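Participants wanted: home handling practice guide

Hirkano is looking for 20 people to help test a draft practice guide for hand-held grippers used in private homes. The guide sets out how operators should work around clothing, bedding and other soft household items. We need to know whether the rules make sense to someone who did not write them.

You don't need a technical background. You must be 18 or older, able to stand and bend for short periods, and comfortable reading instructions in English. People who work in cleaning, laundry or home care are encouraged to apply.

What's involved

You will attend 2 sessions at our Colard Street rooms in May. In the first you read the draft and practise with the tool. In the second you handle household items under the rules and mark any you found unclear, unsafe or impossible to follow. The draft has 158 clauses, and each person will be given 80 of them.

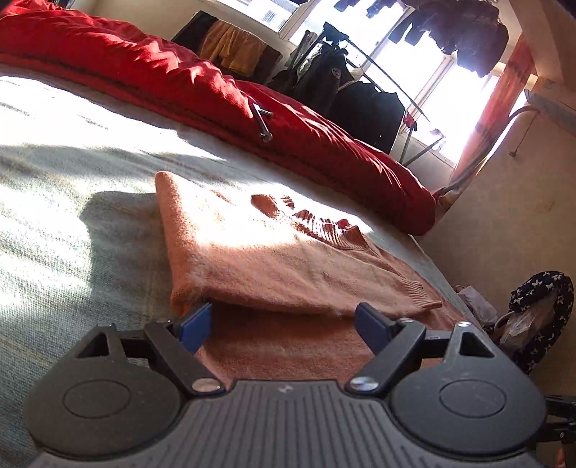

Knitwear and other stretchy fabrics have their own section, covering where the finger pads may be placed, how far to open them before an approach, and when to let go and start again. Please don't look up other standards beforehand.

You will be paid at our casual rate, with travel reimbursed. Names will not appear in the final report, and you may withdraw at any time.

To apply, write to Akihiko Takagi, Practice and Standards, Hirkano, with a few lines on your work or home experience and the hours you are free.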